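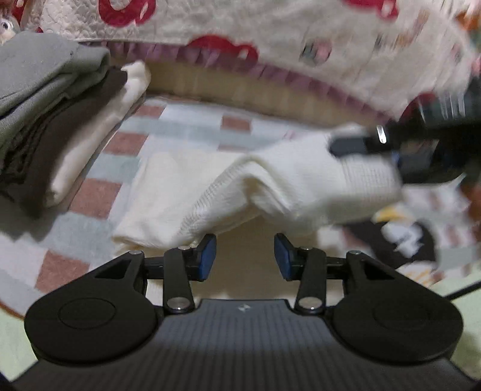 Gripper budget, gallery page

Bjartur Østergaard has asked for 15 more pairs of hand-held grippers before the year is out. I'm against it until I see what the pads cost us. Lauritsen quotes 352 a pair. Findeck wants 300, and says nothing about spare fingers or shipping.

White knit between two grippers, on the rug by the bed. The blue rubber pads are the part I'd price first. Rollar sells them only in full sets, so one worn pad means paying for the lot.

The folded stack at left, gray on top. Folding is what the sales sheets promise. I would like a quote that covers thick and thin cloth alike, and Nosex has dodged that question twice.

The support plan is 1014 a year on top, whichever pair we pick. I have asked what it includes and got a brochure back. No order goes in during December unless somebody sends a parts list with prices on it.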